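Textile Care, Unit 2: Cotton weaves and washing

Handout for the evening group. Bring it back in June for the practical.

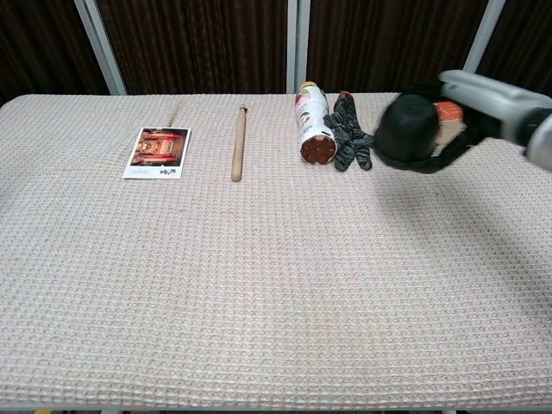

One learner from last term's group wrote on the feedback sheet that she had washed waffle cotton at 60 for years and never lost a towel, so why do we teach 40? The answer depends on what you want to keep. Hot washing won't ruin the fibre, but the cells draw in and the cloth gets shorter. If you bought a towel with room to spare you may never notice. A cloth cut to fit a table is another matter.

Plain weave
Each weft thread goes over one warp thread and under the next. Flat, firm, easy to iron. Shrinks least of the weaves in this unit.

Twill
The crossing point moves along by one thread each row and makes a slanting line. Hides marks well. Dries slowly at the seams.

Waffle (also called honeycomb)
Long floats form the ridges and tight crossings form the hollows. Takes up water quickly. Catches on rings and zips, so fasten zips before loading.

Washing waffle cotton
Shake out crumbs first. Wash at 40 with like colours. No fabric softener, as it coats the threads and they take up less water. Pull to shape while damp and dry flat or over two lines. Do not iron, or the ridges will flatten.

Shrinkage exercise
A Verschueren sample measured 489 mm along the warp before washing. Allow 12 mm for each hem and work out the finished length. Then measure your own sample before and after washing and write both figures on the back of this sheet.

Reading: Clestitz workbook, the chapter on floats.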